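Stores should take the box back

I bought a desk lamp last month from Davden, and the carton it came in would have held four of them. The lamp was fine. The box sat in my hallway for nine days while I waited for the recycling truck, and then the truck left it behind. A printed slip said it was too big and had not been cut down.

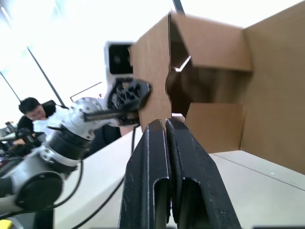
Posted by Buminness | 4 Sep 2025

My town has 827 homes on the cardboard route and 2 trucks. That was plenty when people bought most things at a counter and carried them out in a bag. It is not plenty now, and the town's answer has been to write stricter rules for residents. Flatten everything. Remove the tape. Nothing longer than a yard.

I follow the rules. I also think they are aimed at the wrong people. I did not pick the size of that carton. Davden did, and Davden pays nothing once it leaves the warehouse. The cost of hauling it away falls on everyone who pays the town's trash fee, including my neighbor who orders nothing at all.

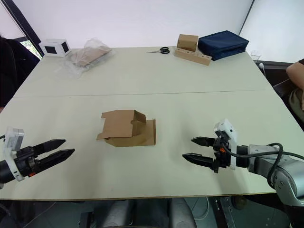
A fair rule would be simple. Any seller that ships more than 200 packages a year into town should either accept clean boxes back or pay a share of the route. Small sellers would be left alone. The big ones already send drivers down our streets every day, and those vans go home with empty space in them.

The usual objection is that prices would go up. They might, a little. We are paying already, only through a bill that doesn't show who caused it. If the charge sat with the seller, somebody in the shipping office would have a reason to order smaller cartons. 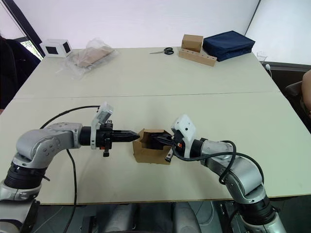
Reuse deserves more attention too. Most boxes that reach my door could make the trip again. I keep a few in the closet for mailing gifts, and one has been to my sister's house and back three times. The corners are soft but it holds.

The town takes written comments on the new rules through the end of September. I have sent mine.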